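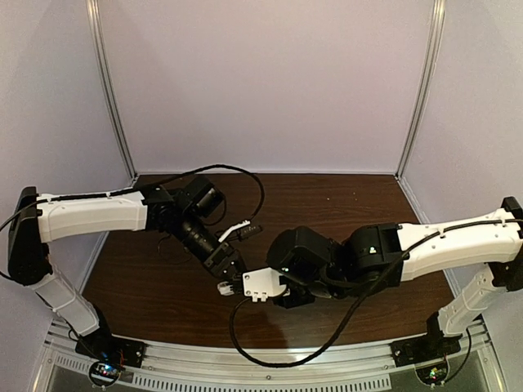
家で使う机の天板は、濃い色の木目がいい。私はそう考えているが、家具の売り場へ行くと白か、白に近い明るい色ばかりが並んでいる。部屋が広く見える、汚れが目立つからすぐ拭ける、というのが店の説明である。どちらも間違いではない。ただ、机は部屋を広く見せるために買うものではなく、その上で手紙を書いたり、書類をそろえたり、つめを切ったりするために買うものだ。焦げ茶の木の天板を薄い藤色がかった灰色の板で三方から囲うと、机の上と外との境目がはっきりする。私が机に求めるのはこの境目である。色は好みの問題だと言われるが、白い壁の前に白い机を置いた部屋で半年暮らしてみて、好みだけの話ではないと思うようになった。

その机はドラタスという店で買った。幅も高さも申し分なく、引き出しの滑りもよかった。困ったのは、白い紙を置くと紙の端が見えなくなることだった。封筒を重ねておくと一枚が机の奥に滑り、そのまま数日気づかない。年金の通知も、歯医者の領収書も、一度はそうやって行方がわからなくなった。消しゴムも白い。薬の袋も白い。家に入ってくる事務的なものは、たいてい白いのである。

家具の色を論じる人は、たいてい部屋全体の写真を前にして話している。壁、床、カーテン、机という順に色をそろえ、最後に花瓶を置く。そこには書類が写っていない。人が実際に机に向かうときに見ているのは、天板と、その上に載っている二つか三つの物だけである。部屋の入口から眺めた印象と、いすに座って見下ろした印象は別のもので、長い時間つきあうのは後のほうだ。

六月に机を替えた。今度のは中古で、ネルンデンという町の古道具屋にあった。天板は暗い茶色で、木目が斜めに波打って流れている。店の人は、傷があるから値を下げたと言った。傷はたしかにあるが、木目にまぎれて、座っている限りは気にならない。白い机のほうは、買って二週間でついたボールペンの線が最後まで気になった。汚れがすぐ見えるというのは、消えない汚れもずっと見えるということである。 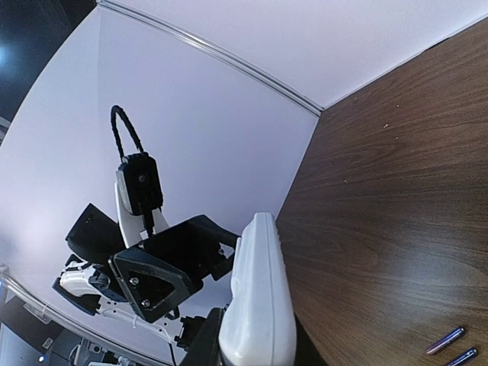
暗い机への反論について

濃い色の机に反対する意見も聞いておきたい。よく言われるのは、ほこりが目立つという点である。これは認める。晴れた朝に窓を開けると、前の晩に拭いたはずの天板にもう白いものが見える。私は夜に一度、乾いた布で拭くことにした。一分もかからない。

次に、黒い物が見えなくなるという意見がある。眼鏡のケースや充電器の線は、たしかに焦げ茶の上で沈んで見える。けれども私の場合、机の上で黒い物を探すことは少ない。眼鏡はかけているし、線は壁から来ている。これは人によって違うので、自分が毎日机に出す物を一度並べてみて、その色を見てから天板を選ぶのがよいと思う。店の照明の下で天板だけを見て決めるのは、靴下をはかずに靴を試すようなものである。

もう一つ、部屋が暗くなるという意見がある。私は電灯の位置のほうを先に疑う。天井の明かりだけで机に向かえば、何色の天板でも手元に自分の頭の影が落ちる。左の奥に小さな電灯を置いたところ、暗いと感じることはなくなった。

置く物の数について
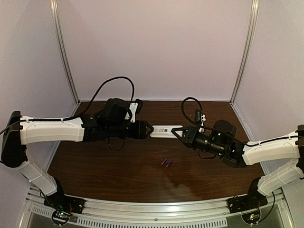 机の上には物を置かないのがよい、という考え方にも私は半分しか賛成しない。何も載っていない机は片づいてはいるが、使われてもいない。問題は数よりも、載っている物が一目で見分けられるかどうかにある。暗い木目の上なら、細長い箱か電源タップのような白い四角い物が一つあるだけで、離れたところからでもどこにあるかわかる。上の面に印字やバーコードらしい黒っぽい部分があれば、どちらが表かも見当がつく。白い天板に同じ物を置いたら、先に目に入るのはその黒い部分だけだろう。

私の机に今出ているのは、書きかけのはがき、切手の入った缶、目薬、それに返事をしていない封筒が一通である。封筒は白いので、いやでも目に入る。前の机ならもう奥に滑っていたはずで、その点では白い机のほうが気楽だったとも言える。返事は今晩書く。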